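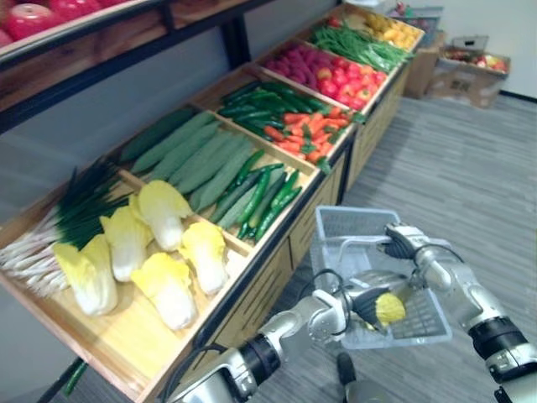
Fig. 4: Produce stand, napa cabbages and green onions in trays.

4. Opening a customer claim in Kassa

Read section 3 first if you have no login. Store managers and desk staff only. Everyone else sees claims but can't open or close them.

A claim = any customer who wants money back, a swap, or a repair and didn't get it at the register. Normal returns with a receipt go through the till, see section 2. Don't open a claim for those, it doubles the refund line and Treltia has to unpick it by hand.

4.1 Before you start

Have this on the counter:
– receipt, card slip or order number (one is enough)
– customer's name and a phone or email that works
– the item, or two photos if it's too big to bring in
– any letter or email the customer already sent us

No proof of purchase at all? Still open it. Tick "No proof yet" and go on. The customer gets 31 days to find something.

4.2 Open the claim

1. Log in at the desk terminal. Not the handheld – the handheld drops attachments.
2. Press Claims, then New.
3. Pick the store. Gurkport is code 53. It remembers your last pick, so check it if you floated to another store this week.
4. Type the receipt number. Leave out the dashes. Kassa fills in date, items and price paid.
5. Tick only the items the customer is complaining about. Whole receipt is ticked by default. Untick the rest.
6. Choose a reason: Faulty, Not as described, Late, Never arrived, Charged wrong, Other.
7. If you choose Other, the text box has to have somthing in it or Save stays gray.
8. Press Save. Claim number shows top right. Write it on the customer's copy.

Note: the claim number is not the receipt number. Customers mix these up on the phone all the time. Ask for the one starting with K.

Note: receipts from before the October changeover are not in Kassa. Use Old Receipt in step 4 and type the amounts yourself. Tax goes in its own box.

4.3 What the customer says

Write it in their words. Short. What they bought, what went wrong, when they told us, what they want now.

Good: "Bought kettle, leaked first use, came back next morning, was told to call maker. Wants full refund."

Not good: "Customer unhappy and rude about kettle."

CAUTION: The customer can ask for a copy of everything in this box and so can a claims court. No opinions. No guesses about who broke it. Once saved it can't be edited, only added to.

4.4 Attach the papers

1. Press Attach.
2. Scan receipt first, then letters, then photos. Order matters, the printout follows it.
3. Wait for the green check on each one before the next. Skip ahead and it will quietly lose the second file.
4. Name each file with the claim number plus one word. K674 receipt. K674 letter.
5. Press Done. Closing the window is not the same as Done.

Photos over the size limit bounce with error 1407. Save smaller and try again. If a small one also gives 1407, the terminal is out of space – restart it, then retry.

Hand the originals back. We keep scans only. Only exception is a court paper, see 4.7.

4.5 Make an offer

Desk staff can offer without asking up to the limit on the card taped inside the drawer. Above that the manager has to key it.

1. Open the claim, press Offer.
2. Choose Refund, Swap, Repair or Part Refund.
3. For Part Refund type the amount, not the percent. The percent box does nothing, it's being removed.
4. Print two copies. Read the amount out loud to the customer.
5. Customer signs both if they accept. One each.
6. Press Accepted or Refused. Don't leave it at Waiting when the customer has walked out with a yes.

Refund goes to the card that paid. Different card or cash only with manager key.

CAUTION: Store credit is not a refund. Don't enter it as one. If the customer asked for money and we offer credit, they can say no, and the claim stays open.

4.6 If they say no

Press Refused and write what they wanted instead. Claim moves to the Oltari claims office overnight. They write to the customer, you don't have to.

Give the customer the blue sheet. It has the office address, the claim number goes in the blank at the top, and it tells them they can go to small claims court at any point. Don't talk them out of it. Don't advise them on it either.

If the customer comes back before the letter does:
1. Find the claim by number or last name.
2. Press Add Note, put in what they said.
3. Don't open a second claim. Two claims on one receipt locks both.

Locked by accident? Call Mesfin Lemma at the claims office, have both numbers ready. He can merge them but not until after 10 a.m. when the overnight run is done.

4.7 Court papers

Anyone can be handed these at the desk. Take them, be polite, don't sign for anything except recieving them.

1. Write the time and your name on the envelope.
2. Scan every page, backs too, and attach to the claim. Name it court.
3. Press Urgent. Claim turns red.
4. Phone the claims office the same day. Leave a message if you have to, but also try again.
5. Originals in the internal mail, signed-for bag.

No claim on file for that customer? Open one as in 4.2, reason Other, then do the steps above.

4.8 Closing

Manager only. Check that money moved (Treltia tab says Paid, Sent is not enough), check both signatures are scanned, press Close. Closed claims reopen with manager key for 31 days. After that ask the office.

Printing problems: section 6. Password resets: section 3.4.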